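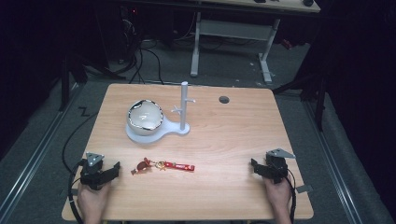
Two hand-held grippers, a mug stand, a bowl and a keychain. Tidying up is harder than it looks!

Can a Robot Clean Your Room Yet?

June 2019

Imagine you come home from school, drop your backpack on the floor and yell, "Robot, please tidy up!" And it does! Your socks go in the drawer, your cereal bowl goes in the sink, and your keys go back on their hook.

Can you buy a robot like that today? Not yet. But people all over the world are working on it, and the things they are finding out are really cool.

Your amazing hands

Try something for us. Close your eyes, reach out and pick up a keychain. Easy, right? Your fingers felt around, found the metal ring, and squeezed just hard enough. You probably didn't even think about it.

A gripper is the part of a robot that does the job of a hand. The black ones in our picture have two jaws each, a bit like a pair of tongs or a crab's claw (snap, snap!). With a person holding one in each hand, we can find out how many jobs you can do with just jaws and no fingertips.

You can try this at home with two pairs of kitchen tongs. See if you can move a plastic bowl from one side of the table to the other. Then try to fold a washcloth. It takes a lot longer than you'd think!

Three things, three puzzles

A bowl is smooth and round. Grab it by the rim and it might tip. Squeeze it from the sides and it might slide away.

A mug stand is tall and thin, with little pegs sticking out. To hang up a mug, you have to get the handle over the peg and then let go gently. If you bump the post, the whole thing can wobble.

A keychain is the trickiest of all, because it's floppy! It never lands the same way twice. Every time a robot looks at it, the strap points in a new direction and the ring has flopped somewhere else. Robots love things that stay the same shape, like boxes and blocks. Floppy things drive them bananas.

"I dropped the same set of keys over 400 times," says Shiuli Roy, who works on grippers at a small workshop called Fendik. "My robot got better. So did I, at picking things up off the floor!"

How does a robot learn?

One way is by practice, just like you learned to tie your shoes. Another way is by copying. A person does a chore again and again while a computer keeps track of how the jaws move, and then the computer looks for patterns. Shiuli's team had 1,000 turns at putting a cup away before their robot, Sperling, managed it by itself. Sperling was very slow. Everybody cheered anyway!

So what can machines do now?

Quite a lot, as long as it's one job. There are robots that vacuum the floor and robots that mow the lawn. Dishwashers are great at washing dishes, but somebody still has to load them (is that you?). In factories, robot arms can lift heavy parts all day long.

Your bedroom is much harder than a factory. In a factory, each part can arrive in exactly the same spot. In your bedroom, there could be a sneaker on top of a book on top of a sweater, and tomorrow it will all be different.

Words to know

Gripper: the part of a robot that grabs things.
Jaws: the parts of a gripper that open and close.
Rim: the edge around the top of a bowl or cup.

Your turn

Pick one chore you did this week and write down every tiny step, starting with "open my hand." Then read your list to a friend, who has to do exactly what it says and nothing else. Did the chore get done? Did anything silly happen?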